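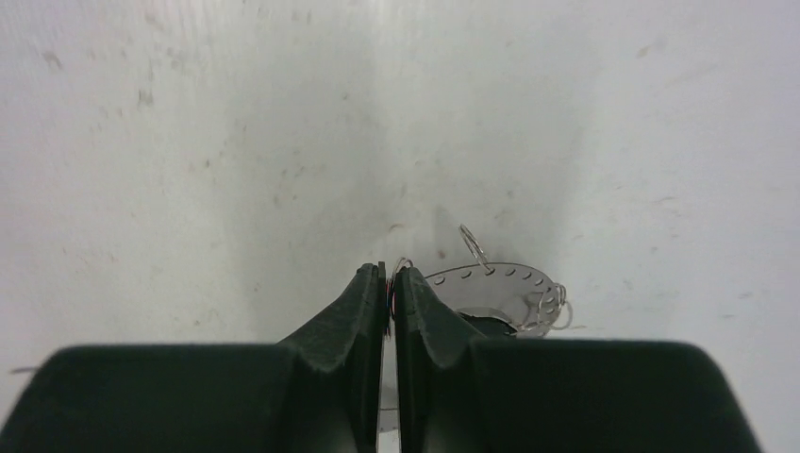 **Figure 3.** View from the wrist during the ring-threading task. A wire loop is held between the padded fingertips; the perforated disc lies on the work surface just beyond the right finger.

### 5.2 Slips, and what the pads had to do with them

We would have liked to leave this section out of the paper, but the trouble we describe cost us most of October, and we suspect other groups working with thin wire will meet it sooner or later. The task is easy enough to explain to a visitor. The arm picks up a small wire ring, brings it to one of the holes along the rim of a metal disc, and passes it through. The discs come from Solero, a jewelry workshop that was kind enough to lend us a box of them, and the twelve rim holes are small enough that a ring arriving at the wrong angle has very little chance of going in.

Over the full study we logged 1010 attempts at threading. For a good long while the failures were the ones we had expected (a missed hole, a ring knocked off the pile, two rings picked up together), and we were rather pleased with ourselves. Then a new kind of failure began to turn up in the logs. The gripper reported a firm, closed grasp, the arm carried out its motion as planned, and the ring turned between the fingertips the moment it touched the disc. In 33 of these cases the ring sprang out of the grasp altogether, and 14 of those rings were never found, in spite of a good deal of crawling about on our part.

Our first suspicion fell on the force controller, and we spent many pleasant but useless evenings tuning it. Raising the closing force made matters worse. It was Cristóvão Torres who finally took the fingers off and laid them next to a fresh pair from the same Rullden batch. The padding on the used pair had frayed along the inner edges, right where the two tips meet, and the fringe of loose material is visible in Figure 3. A ring pinched there is held partly by sound padding and partly by fluff. The fluff gives way under load, and the wire, being round and springy, rolls toward the softer side.

What made the fault so hard to see is that our grasp check, taken over nearly unchanged from the earlier Frade system, looks only at finger position and motor current. A worn pad and a good one give almost the same reading on wire this thin. The check had been written for blocks and bottle caps, and it had served us so well on those that we never thought to question it.

We made two changes. The pads are now swapped after a fixed number of closures, whether or not they look tired, and the arm pauses for a short test before each threading motion, pressing the ring lightly against the work surface while the wrist camera watches for rotation. If the ring turns, it is put down and picked up again. With both changes in place, a repeat run at the Cestdale lab gave only 5 slips, all of them caught by the test before the arm reached the disc.

There is a safety side to this as well, and we should have thought of it sooner. A ring that springs loose leaves the fingertips at some speed, and one of us was struck on the cheek while leaning in to watch. Eye protection is now required within reach of the cell, and a clear screen stands on the operator's side whenever the arm is powered.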